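Weekend + evening stocker wanted, Obeidat Grocery, 151 Clamholm Road. Start in August if you can, sooner is fine.

**The job**
- unload the van, 5 pm most days
- fill shelves, rotate dates — old stock to the front, always
- price labels, some sweeping, help at the register when theres a line

**You**
- 18 or over, ok lifting rice sacks
- can read a best-before date without being asked twice
- Hindi, Gujarati or Arabic nice to have, not needed

No experience? Fine. Yara Haddad does the training, 2 paid shifts, then you're on the regular rota. Five shifts a week to start, maybe more before the holidays. Pay is weekly. Staff discount on everything exept phone cards.
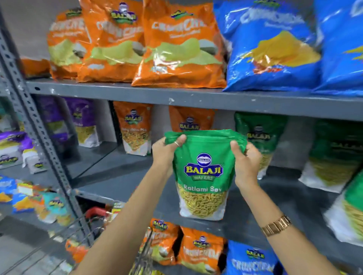 *Ratlami Sev from Balaji Wafers, snack aisle.*

To apply — come in and ask for Yara or Marwan Harb, mornings best. Bring ID and one reference, a phone number is enough. No resumé needed. Please don't call the store during the 5 pm delivery, we wont pick up.

Parking in back, bus stops at Plarik Street.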